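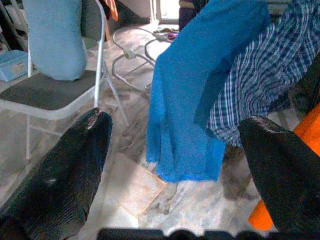 FLINHAM, June

Filed under: Laundry & Linens | Home Workshop

I have been hanging up the same blue cloth since breakfast and I'm still learning things about it, so I thought I'd write some of them down while the kettle is on. If you're new to this page: I do the household end of a project called Lironine, where we collect examples of ordinary chores so that an arm with a gripper can pick them up by watching. Ravindran Nair does the software. I do the laundry (guess who has the cleaner house!).

This month it's hanging cloth, which is a whole different animal from cloth on a table. It swings, it folds over on itself, and it gets mixed up with its neighbor. We have 1,062 good examples in the bag so far and I've got opinions on every sort of fabric in my cupboards.

Mix your fabrics, and let them overlap. I started out very tidy, one plain towel at a time with a nice gap on either side, and Ravindran very politely sent the whole batch back. Real laundry overlaps! A plain royal blue next to a blue-and-white plaid is a lovely hard one, as the blues run together right where one laps over the other. Do some like that, and then do some easy ones with a color that shouts, and keep going back and forth.

Fuzzy cloth is kinder than smooth cloth. Anything with a bit of nap gives the fingers something to hold. Slippery linings and old pillowcases are the worst, and I'd save them until you've got the hang of the handle grips. Starch helps a tired cotton, just a light spray and a warm iron.

Grab by the lower hem first. I teach five grabs per cloth: left corner, right corner, middle of the hem, a side edge, and one right in the belly of a fold. The hem is the one to practice on. Open the fingers wide before you go in, wider than you think, and come up from underneath slowly. If you rush, you push a little breeze ahead of you and the cloth wanders off to one side.

Leave the room alone. This was the hardest one for me, I'm a straightener by nature. My first week I cleared every chair and swept up every last toy before I began, and then the arm got muddled the minute somebody left a cardigan out. Now there's a cloth over the back of the folding chair and bits and bobs on the floor by the light, and they stay. Every 10 tries or so I move one thing, a chair turned, a basket shifted, and carry on.

Watch your light, though. A pale tile floor with a bright opening behind it is pretty but it can wash things out, and the grippers are black, so everything up close goes dark against it. Keerthana Achari (she's got the same kit over at her place) hangs a thin white sheet across her window until 11 in the morning and then takes it down, and she gets both kinds of light that way. I've copied her.

Keep your fumbles. I used to delete every grab that missed, and I must have thrown away days of work. Label them "miss" and leave them in. A grab that slips and gets a second go is worth having, says Ravindran, and it saves you being cross with yourself.

Wipe the fingers. Those fine ridges fill up with lint faster than a dryer screen, terry especially. An old soft toothbrush, dry, along the grooves and not across. Don't use fabric softener on your practice cloths either, it leaves a film.

Sharada Joseph wrote in to ask whether she can use her good tablecloths. You can, but I wouldn't hang anything with a pulled thread or a loose lace edge. I lost a doily that way and I'm still sore about it.

Next up is socks, in pairs, and I've been saving the odd ones in a tin.

Related tips
Getting Candle Wax Out of a Table Runner
How I Label My Practice Trays
Joar Isaksson on Folding a Fitted Sheet
Drying Racks for Small Rooms
Teaching the Arm to Stack Bowls

Questions or tips of your own? Use the contact page | © Kaimal Household Pages | Back to top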